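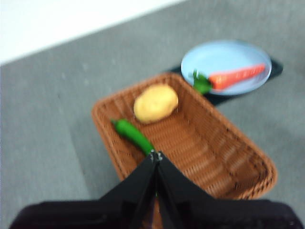 Suominen Catering - Kitchen Automation Team, Itholm

Undia vegetable set, data card

The set holds 1,445 recordings of a robot arm working with a basket, a plate and vegetables such as carrot and potato. Of these, 173 are marked as failed. We keep them in the set, please do not filter them out before you read the notes file.

Why we made it

In our Novville kitchen, six people on the morning shift sort vegetables by hand before the cooks arrive. The work is light but it repeats, and wrists get tired. We want the arm to take over part of the sorting.

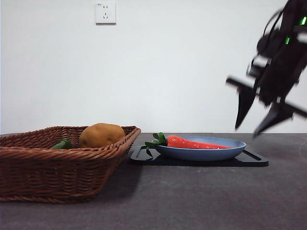
The shift was asked first which tasks they would like to give away. Most said moving from basket to plate. Checking quality stays with people, and so does washing. No one loses hours in this trial - the schedule until October is already signed.

Known limits

Some wrist views have motion blur. Labels were written by two persons and the spelling is not always the same.

Contact: Valtteri Räsänen, Itholm office
Last change: Tue 19 September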